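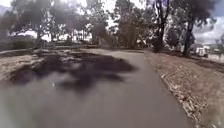 Cómo solicitar la autorización para una marcha popular en los senderos municipales de Rorkaldale

Última actualización: Jan 6, 2021

El presente procedimiento se aplica a toda entidad que desee organizar una marcha a pie, sin carácter competitivo, por la red de senderos pavimentados del municipio. Los grupos de menos de 12 personas quedan exentos de autorización, si bien deberán respetar las normas generales de uso.

1. Compruebe el recorrido. El trazado debe discurrir íntegramente por vías abiertas al público. El tramo Ehlers permanece cerrado durante todo el mes de noviembre por labores de poda.

2. Cumplimente el formulario de solicitud. Indique el nombre de la entidad, el itinerario, la hora de salida y el número previsto de participantes. El aforo máximo es de 200 personas por marcha.

3. Adjunte la documentación:
– copia del seguro de responsabilidad civil en vigor;
– plano del recorrido con los puntos de avituallamiento;
– datos de una persona de contacto, localizable durante toda la actividad.

4. Abone la fianza de 50 euros. El importe se devolverá una vez verificado el estado del sendero.

5. Presente el expediente en la oficina de Dudutmont, a la atención de Hannelore Böttcher. Las solicitudes incompletas – incluidas las que carezcan de firma – se devolverán sin tramitar.

La resolución se notificará por escrito. En caso de denegación, la entidad dispondrá de dos semanas para presentar alegaciones ante Anneliese Wendt, responsable del área de espacios públicos.

La señalización provisional deberá retirarse el mismo día de la marcha. No se permite el uso de pintura sobre el pavimento ni la fijación de carteles en los árboles.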